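On the Keeping of a Household Mending Record

It has been the practice in this household, for some years now, to keep a written record of all clothing and linen that is repaired at home. Several readers have written to ask how the record is kept and whether it is worth the trouble. I set out the arrangements below, together with the changes that came into effect in July.

The record is a plain ruled book. Each entry carries a number, the name of the article, the nature of the fault, the method of repair and the initials of the person who carried it out. The most recent entry is number 343, a pillowcase with a failed side seam. Entries are made on completion of the work and at no other time. An earlier arrangement, under which articles were entered when they were placed in the mending pile, was withdrawn after it was found that the book listed a good many things that had never been touched.

The original form of the record was proposed by my aunt, Yetunde Afolabi, who kept the linen accounts of a boarding school before her retirement and who regards an undated repair as an incomplete one. I have departed from her advice on that point. The month is written at the head of each page, and this has proved sufficient.

Articles are accepted for mending under two headings. The first is wear, by which is meant thinning at the elbow, the heel, the cuff and the seat. The second is damage, meaning tears, pulled threads, lost buttons and broken fastenings. Stains are not dealt with under the record and should be referred to whoever is doing the washing. Alterations were excluded at first, but so many hems were brought forward in the second year that they now have pages of their own at the back of the book.

Knitwear calls for separate treatment. A woven shirt will usually accept a patch and give no further difficulty, whereas a knitted garment stretches in wear, and a repair that does not stretch with it will pull at its edges until a second hole forms beside the first. Ribbed fabric is the most demanding in this respect. The ribs open and close as the wearer moves, and the thread must be laid so that they remain free to do so. My own preference is for a fine wool thread of slightly lighter weight than the garment, worked loosely from the wrong side.

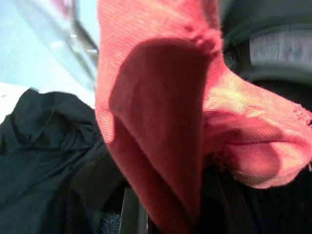
The matching of colour has been a subject of some disagreement. Chidubem Jibrin, with whom I share the work, holds that a mend should be invisible wherever the means exist to make it so, and will visit several shops in pursuit of a single reel. I take the view that a near match in daylight is acceptable, and that a plainly different colour is preferable to one that is very slightly wrong. The present rule is that the owner of the article decides. Where the owner has no opinion, the decision falls to the person holding the needle.

Thread is bought from Pornier, the haberdasher behind the bus station, which still sells by the single reel and will open a box to allow comparison against a sleeve. Needles and the darning mushroom came from Skornach, a market stall that no longer trades, and the mushroom is accordingly lent to no one outside the house. I have been asked about ordering thread by post. It can be done, but colours shown on a screen are a poor guide, and I was obliged to return 2 parcels before giving up the attempt.

With effect from July, three changes have been made. First, socks are mended once only. A sock which fails a second time at the same place is passed to the rag bag, and the book is marked to that effect. Second, borrowed articles are not entered until the lender has agreed to the repair — a provision which Adebayo Afolabi will understand, his tweed jacket having been returned to him with leather at the elbows that he had not requested. Third, buttons removed from discarded clothing are to be kept in pairs or sets, tied through with thread. The former button tin has been emptied and sorted, a task that occupied two evenings.

There remains the question of whether any of this saves money. I cannot give a satisfactory answer. No value has ever been placed on the hours, and the household would in all likelihood have gone on wearing some of the articles unmended. What can be said is that fewer garments are now bought in haste, and that the book has settled more than one argument over how long a particular cardigan has been in service.

Nkechi Anozie has asked for a copy of the page layout, and it will be sent to her once the ruling of the margins has been corrected. Other readers who would like one may write in the usual way. The next post will deal with the storage of blankets over summer, including the matter of moths — on which I have received a great deal of conflicting advice.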